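The Laundry Team: Sharada Kandasamy on the Kastby Robotics Club 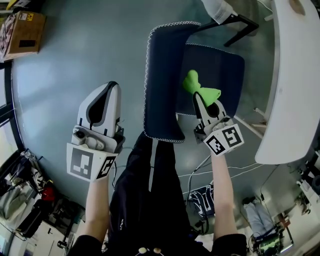

Sharada Kandasamy had no great love of housework when she took over the robotics club at Kastby, and she says she still hasn't. "My mother finds it very funny," she told me over a mug of tea in December, long after the students should have gone home. "I was never the child who folded things. Now I can talk about folding for an hour and not get tired."

She very nearly did, and I was glad to listen. The club has 13 members this year, and they have spent the whole fall teaching a robot arm to handle clothes and other cloth. It started with the Skollberg Cup, a student contest where the task is announced in the summer and everybody groans about it until school starts. Last year it was stacking cups – "lovely, stiff, well-behaved cups," Sharada sighed – and this year it is laundry.

"A cup is the same cup every time you look at it," she said. "You pick up a sock and put it down again, and it's a whole new shape. The kids had written such tidy code, and the sock just didn't care!"

So they changed course. The students now do the job themselves with hand-held grippers, over and over, and the program learns from the recordings. By the time I visited they had 3,717 of them saved, and Sharada was hoping for another 200 before the break. She lets the members choose their own clothes to practice on, within reason, and the brighter the better.

I asked whether it gets dull. She laughed and took a moment to answer, turning the mug around in her hands.

"Oh, it does, of course it does. But they put music on, and they argue about the right way to pick up a sleeve, and everybody's grandmother has a different opinion. One girl did 127 in a single weekend and came back asking for more. I had to tell her to go outside for a bit."

The contest itself is in the spring, at the Verhoeven hall, and their toughest rivals will be the team from Ernska, who beat them last time by almost nothing. Sharada doesn't mind who hears that she would like to win this one. Before then there is the gripping of thin fabric to sort out, and a new set of finger pads to try, and she still has to find someone with a van.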